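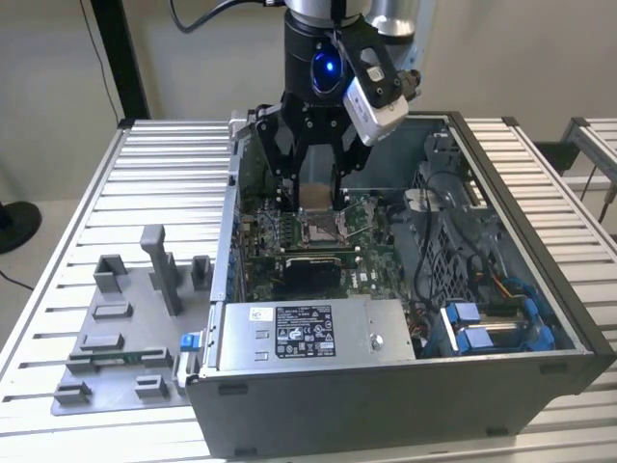

Should a streaming service have to tell its subscribers before it removes a series?

It should, in writing and on the page of the series itself, with enough time for an ordinary household to finish watching.

Filed under: Opinion, Television and Streaming

The Drernville Viewers' Forum has held this position since last July, when Ovilano withdrew the harbour drama Buvport from its catalogue overnight. The series had been running on the service for 3 seasons. Many of our members were partway through the second. They had received no message, and the listing carried no date. Those who wrote to the company were told that titles change from time to time and that the terms of use allow for this.

The terms do allow for it. We have read them, and we do not argue that Ovilano broke its agreement with anyone. Rights to a series are bought for a set period, and when that period ends a service may decide that the renewal fee is too high. Viewers can accept such decisions. Most of us grew up with broadcast television, where a program that left the schedule was simply gone until somebody chose to repeat it.

The difference lies in what is being sold. A broadcaster sold an evening. A subscription service sells a library, and says so in its advertising. When Ovilano opened in our region, the posters at the Drernville bus station offered every season, whenever you like. A person who takes up that offer has reason to believe that a series begun in the autumn will still be there in the spring, or that a fair warning will be given if it will not.

We surveyed our own membership on the matter and received 262 replies. Of these, 200 said they would be satisfied with advance notice and wanted nothing further. Only 68 had known, before answering, that a licensed series could be withdrawn at all. The survey was small, and its respondents care more about television than most people do. It nonetheless suggests that viewers are asking for very little.

The usual objection is that a notice would drive customers away. We doubt it. A closing date gives people a reason to watch, as any theatre with a final week on its posters well knows. A second objection deserves more respect: talks over rights can run until the last day, and a service may not wish to announce a departure that is later avoided. In that case the listing could say that the licence is due to end and that renewal is under discussion. If the series stays, the line can be taken down. We cannot see who would be harmed.

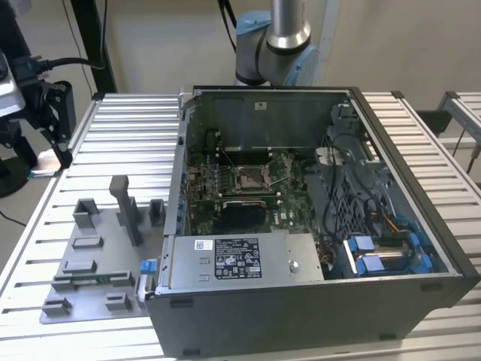

Part-removals call for a stricter rule. Ovilano now carries the first and last seasons of the crime serial Manzano, the middle one having gone to a competitor, and the listing continues to describe the serial as complete. Few things on the service have caused more complaint among our members. The case for the company is that most of the story remains, and measured in hours this is so. The same might be said of a desktop computer laid open with its board and its memory slots in place and nothing in the processor socket. Most of it is there, and it would be a poor thing to sell as a working machine. A serial with a missing season should be marked as such beside its title, in type as large as the title's own.

Children's programs need particular care. A child of four does not follow licence periods, and it is the parent who must explain why a favourite has disappeared before breakfast. A message to the account holder would cost the company a few moments of work — it already sends several each week about new releases.

We do not favour legislation as a first step. A published code, signed by the services and open to public complaint, would be quicker and could be amended as habits change. It should set a minimum notice period, require a closing date on every affected listing, and forbid the word complete where a season is absent. The Forum sent a draft to Ovilano in May 2022 and has received an acknowledgement. We have asked for a meeting, and members will be told by letter when a date is offered.

This site uses cookies to remember your reading preferences. By continuing to browse, you agree to our use of cookies. Accept | Manage settings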